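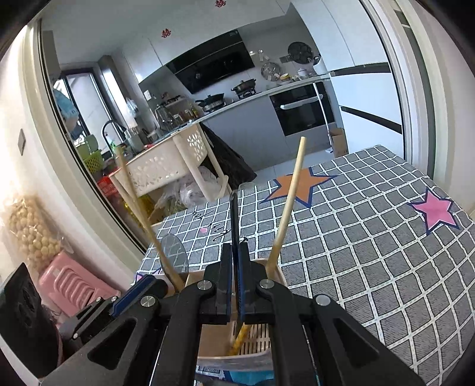 How does a robot know what to do next?

Think about picking up a stick from a basket. You look, you reach, you close your fingers and you lift. It takes you a second or two and you hardly notice doing it. A robot has to be given a way to do every one of those things, and the part that does the work is called software. Software is a set of instructions that a computer follows.

A robot's software usually has several jobs. We will go through them in order.

Job 1: Seeing

A camera sends pictures to the computer. To the computer, a picture is a very long list of numbers. Each number says how bright or what colour one tiny dot is. The computer does not know that some of the dots are a basket and some are a tablecloth with stars on it.

The part of the software that sorts this out is called perception. It looks for edges, shapes and patches of colour, and compares them with things it has met in other pictures. Then it makes a guess: these dots are probably a stick, and those dots are probably the table behind it.

Kitchens and living rooms are hard for perception. Pans overlap with lids. Clear bags and see-through dishes let the things behind them show through. A pattern on a cloth can look like an object lying on top of it. A thin stick is only a few dots wide, so it is easy to miss.

Job 2: Planning

Once the software has a guess about where things are, it has to choose a path. Planning software works out how the gripper can get from where it is to where it needs to be without bumping into anything.

Suppose there are two sticks standing in a basket and leaning apart. The gripper could come from above, or from one side. If it comes from the side, it might knock the basket over. If it comes from above, it has to fit between the sticks. A planner called Baloch, made by a small team in Trarnton, tries 260 different paths before it picks one. It throws away any path that touches something it should not touch. From the ones that are left, it takes the shortest.

Job 3: Moving

The plan says where to go. Control software makes the motors go there. It checks where the gripper is, compares that with where the gripper should be, and makes a small correction. Then it does it again. Baloch's control software does this 1000 times every second.

You do something like this when you carry a full cup of water. You keep making small changes so that it does not spill.

Closing the fingers needs control too. If the fingers squeeze too hard, they can crack a dish. If they squeeze too gently, the dish slips out. The software has to stop squeezing at the right moment.

Job 4: Learning

Nobody can write down an instruction for every basket and every stick in every home. Instead, many robots learn from examples.

One way to make examples is for a person to hold a gripper in their own hand. A camera fixed to it records what the fingers are near and how they move. The person does a job, such as taking something out of a basket and putting it down, and the recording is saved. Later, the software studies the recordings and looks for patterns: when the picture looks like this, the gripper moves like that.

One example is not enough. The team in Trarnton used 600 recordings to teach Baloch one job. They made them in different rooms, with different things on the table. If every recording had the same tablecloth, the software might learn to look for the tablecloth instead of the basket.

What if it goes wrong?

Robots make mistakes. A school club in Cerstead that tried Baloch asked for a button to put things right, and the team added one called Undo. It keeps a list of the last moves. When someone presses it, the gripper goes back through the list in reverse.

Undo can move a stick back to where it was. It cannot mend a broken dish or gather up spilt water, so the software also has a rule to stop if something feels different from what it expected.

Try it yourself

You need a friend, a bowl and 2 pencils. Stand the pencils in the bowl. Your friend is the robot and closes their eyes. You are the software. Use only these words: left, right, forward, back, up, down, open, close. See if you can get one pencil out and lay it on the table. Then swap places.

Words to know

Perception: working out what is in a picture.
Planning: choosing a path.
Control: making the motors follow the path.
Gripper: the part of a robot that holds things.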